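How to wallpaper one room without losing the pattern

Start by buying more paper than the calculator on the store's website tells you to. The calculator assumes your ceiling is level and that you have never cut a strip upside down. I have done it twice in one afternoon, both times while explaining to Osian Beddoe how easy it was to avoid.
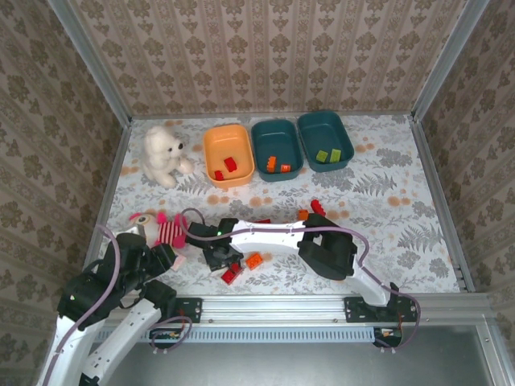
*Reading time: 8 minutes*

## Before you open a roll

Check that every label carries the same batch number. Two rolls from different batches will look identical in the store and like two different beiges by breakfast. Then find the pattern repeat, printed on the label next to a little arrow symbol. A long repeat eats paper. If your walls are 96 inches high and the repeat is 25, each strip really costs you 100, plus 2 inches top and bottom for trimming.

Wash the walls, fill the holes, sand the filler, and prime. You will want to skip the primer. Dilwyn Vaughan skipped the primer in February and now owns a hallway that he describes as "relaxed."

## Draw a plumb line

Corners lie. Hang your first strip against a line drawn with a level, set a little less than one roll's width out from the corner. Use pencil. Pen bleeds through the paste and will come up to greet your guests.

Choose where the pattern starts at the ceiling before you cut anything. Hold a length up dry and slide it until you like what you see. I try to keep from beheading the main motif, though if the ceiling slopes, it'll be beheaded somewhere along the way.

## Paste and hang

1. Cut the first strip and mark TOP on the back. I mean it.
2. Roll paste on the wall if the paper is non-woven, or on the paper if the label says so.
3. Hang from the ceiling down, with 2 inches of overlap at the top.
4. Smooth from the middle out to the edges with a plastic smoother.
5. Trim with a new blade. Snap off a fresh edge every couple of cuts.

Wipe paste off the face while it's damp. Dried paste is shiny and can be seen from the street.
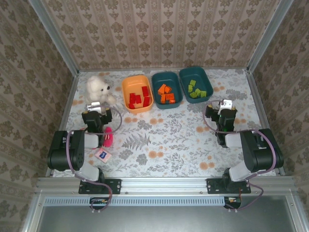 Inside corners are where most people start bargaining. Never wrap a full strip around one; measure from the last edge to the corner at the top, middle and bottom, add half an inch to the biggest number, and cut the strip lengthwise. Hang the leftover piece on the next wall against a new plumb line. Rows of damask with thin vertical stripes, like the paper here, are pretty but will report any lean to everyone who comes in. Fudge the overlap deep in the corner and match the motifs at eye level. What goes on down by the baseboard is between you and the baseboard.

## Outlets

Turn off the power at the breaker and take off the cover plates. Paper straight over the box, cut an X, and trim back to the edge. Put the plates on again once the paste has dried. Angharad Pritchard papers her plates to match and can no longer find the light switch.

Keep one leftover piece, rolled, with the label tucked inside. Mine is in the closet behind the vacuum.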